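4.2 Laying and preparing the work surface

The Nollden surface mat is supplied rolled. Unroll it in the room where it will be used and leave it there for 11 hours before trimming or fixing. A mat fixed straight from the carton may pull away at the corners.

1. Clear the tabletop and wipe it with a damp cloth. Allow it to dry.

2. Place the mat on the table with the textured side up. The smooth side carries the Revstead part label and must face down.

3. Align the long edge of the mat with the front edge of the table. Leave a margin of 2 mm on all sides.

4. Smooth the mat from the center outward with the flat of the hand. Do not use a scraper or any tool with an edge.

5. Fit the 6 corner and side clips. Press each clip until it clicks.

NOTE: Small ripples near the clips flatten within a day. Larger ripples mean that the margin in step 3 is too small. Remove the clips and repeat from step 3.

4.3 Checking the lighting

Glare on a matte surface is easy to overlook from a standing position. Carry out this check with the room lights set as they will be during normal work.

1. Turn on all lamps over the table.

2. Look across the surface from a low angle, first from the front and then from each side. Note any area where the color turns pale or speckled. 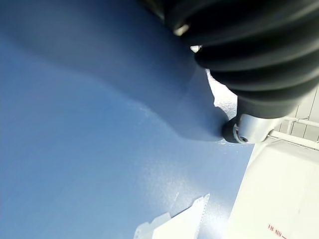

3. Tilt the nearest lamp away from the pale area in small steps and look again after each step.

4. If the pale area moves but does not fade, fit the Yagi diffuser (part 37) to the lamp.

5. Check for shadows. A soft-edged shadow is acceptable. A shadow with a hard outline indicates a bare bulb, and the diffuser must be fitted.

CAUTION: Lamp housings become hot. Switch off the lamp and let it cool before fitting the diffuser.

CAUTION: Do not apply polish, wax or silicone spray to the mat. These products increase glare and cannot be fully removed.

For tables with the Erkcombe raised edge, see section 4.5 before fitting the clips.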